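Bednarek mesh office chair, bought from Gesham
Reviewed 2020-04-24

I put off buying a proper desk chair for years, making do with one from the kitchen and a folded blanket, and my back has finally had its say. The Bednarek cost me £129 and came in a box I could barely get through the door. Putting it together took 33 minutes with a cup of tea halfway, and all the bolts were there (plus a spare, bless them!).

What I love most is the back. It's tall, it's mesh, and on a warm afternoon you do notice the air getting through. The armrests are padded and just firm enough to lean on while you're thinking, and the black goes with everything, even next to my plain white table. 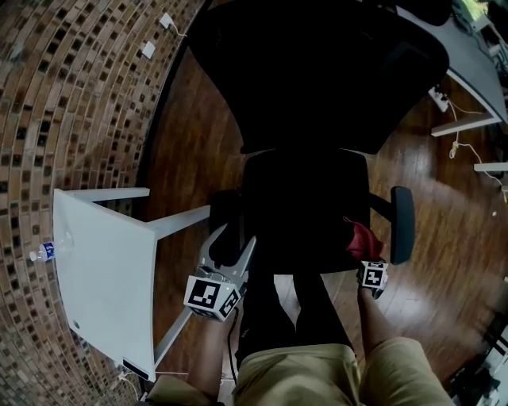 My sister wrote back that hers was lovely until January, when the seat cushion began to feel thin, and that she'd want a longer guarantee at that price. Well, I've only had mine 14 weeks and the cushion still feels good and springy to me, but I do take her point. My one grumble is that the armrests stop me tucking it right in under the table. Still, I'd buy it again. 4 stars out of five.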